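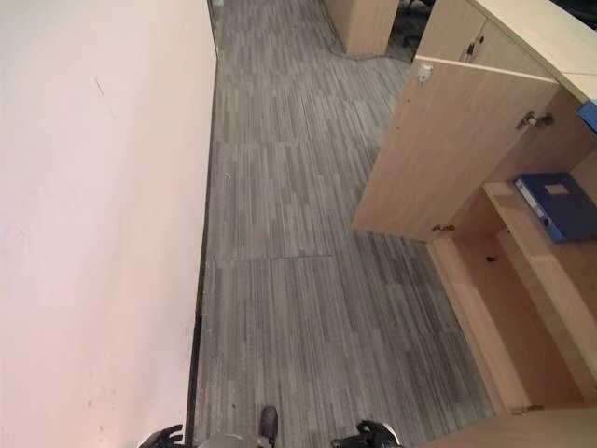

Arquivo físico, parte 2: o que mudou no posto de trabalho

Continuo as notas sobre a automação do arquivo na Burard. Para quem chega agora: temos 414 pastas de contratos em armários baixos, entre as mesas, e um humanoide que passou a fazer a arrumação e a recolha. O software de inventário é o Clesum, que já usávamos antes.

Armários

Os armários são os mesmos de sempre, com portas de abrir e uma prateleira ao meio. A Vernel, que fez a integração, propôs trocá-los por estantes abertas. Recusámos por causa da confidencialidade. A consequência é que as portas abertas ocupam parte do corredor enquanto a tarefa decorre, e quem quer passar espera ou dá a volta. Ficou acordado que não há arrumação entre as 11 e o meio-dia, período em que o arquivo é mais consultado.

As pastas ficam deitadas na prateleira, com a lombada virada para a porta. Antes cada pessoa arrumava à sua maneira. A etiqueta branca na capa passou a ser obrigatória, e as pastas sem etiqueta voltam para a mesa de quem as pediu.

Manuseamento

A mão direita agarra a pasta e mantém-na ao alto diante do armário, com a capa para a frente. A esquerda fica livre, de dedos abertos, do lado da porta. O tempo previsto por pasta é de 30 segundos, sem contar a abertura das portas. Os cabos no chão continuam por resolver; pedi calhas em março.

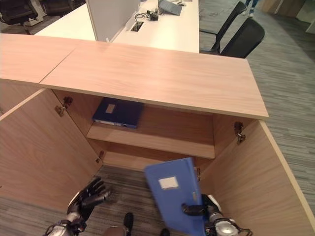

Funções

O posto de arquivista não foi extinto, mas o conteúdo mudou. As duas pessoas que faziam a arrumação tratam agora de exceções: etiquetas ilegíveis, pastas deformadas, processos divididos em vários volumes. Passam menos tempo agachadas e mais tempo no Clesum. Uma delas prefere assim. A outra queixa-se de ter deixado de saber de cor onde está cada processo, e tem razão: é conhecimento que o inventário só cobre em parte.

A formação foi curta. O manual da Ahmadpour descreve bem a paragem de emergência e mal a retoma da tarefa. Escrevi uma folha com o procedimento de retoma e deixei-a na pasta partilhada da equipa. Falta rever o capítulo das chaves, que ainda supõe um único molho para o piso inteiro.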